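# Packing a small-gift tray for mailing

Some gifts are too small for a box of their own and too many for an envelope. A shallow cardboard tray holds them together while you decide what goes where, and it can then slide into a larger mailing box as it is.

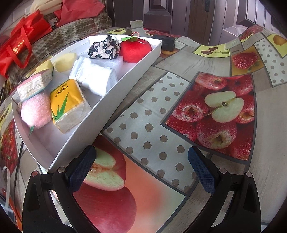 *A tray with plush pieces, two tissue packs and foam wrapping.*

## What you need

- One shallow white cardboard tray. I use the low kind from Stivlow. Any tray with walls shorter than the tallest item will work, as long as the outer box is deep enough.
- An outer box that fits the tray with a finger's width to spare on each side
- A sheet or two of thin foam wrapping
- Tissue paper or thin plastic bags for loose items
- Packing tape, 2 inches wide
- A kitchen scale

Clear a table first. A tablecloth is fine to work on and keeps the tray from sliding.

## Step 1: Put everything in the tray

Don't arrange anything yet. Set all the items in the tray and see whether they fit in a single layer. If they don't, take something out now. Stacked items shift in the mail, and the bottom of a cheap tray will bow if you press things into it.

## Step 2: Sort by how much they can be squeezed

Make two groups.

**Soft:** plush fruit, fluffy balls, anything made of fabric or stuffing. These can take some pressure and will spring back.

**Firm or easily creased:** tissue packs, folded packages, anything with a printed wrapper you want to keep neat. Pocket tissue packs hold their shape well, but the clear film wrinkles if it rubs against cardboard.

A plush with a key ring belongs in both groups. The plush part is soft and the ring will scratch whatever it touches.

## Step 3: Deal with metal parts

Fold a strip of tissue paper over the key ring and tuck the end under the cord. Don't use tape on the cord, especially a twisted one, as it pulls the fibers loose when it comes off. If the ring is large, turn the plush so that the ring faces up and away from its neighbors.

## Step 4: Wrap the loose pieces

Small pieces go in a thin plastic bag. Gather the top and tie one loose knot. A patterned bag, such as white with black cow print, saves you from adding gift wrap. Leave a little air in it and trim the top if it stands too high over the wall of the tray.

For a folded package, tie the wrapping once around the middle. One knot is enough. Lay the package with the knot facing up so it doesn't rock.

## Step 5: Fill the tray from the corners

1. Put the largest round item in a far corner. A red plush fruit with a leaf on top is a good one to start with.
2. Set the tied bag beside it.
3. Lay a piece of foam in front of the bag.
4. Rest the folded package against the near wall, partly over the foam.
5. Stand or tilt the tissue packs in the remaining space.
6. Push the fluffy items into the gaps last.

Keep the leaf tips and cords from bending over the rim. Fabric leaves flatten out again, but a crease in felt can stay.

## Step 6: Test it

Lift the tray by both short ends and tilt it a few inches each way. If anything slides, add foam next to that item. Tissue paper packs down too much to be useful here.

## Step 7: Weigh and box it

Weigh the tray before it goes in the outer box, then again after. My last one was 613 grams packed and 902 grams with the box, foam and tape. The box was heavier than I expected, so I have since switched to the lighter one from Skeltum.

Put one layer of foam on the bottom of the box, lower the tray in, and lay another on top. Close the flaps. If they bulge, the tallest item is too high. Tape the center seam and both edges.

## Notes

- For mailing in November or later, allow extra days and tape over the label.
- If you reuse the tray, wipe it dry and store it flat with nothing on top.
- Trays with walls that already bow outward can still be used. Run one band of tape around the outside.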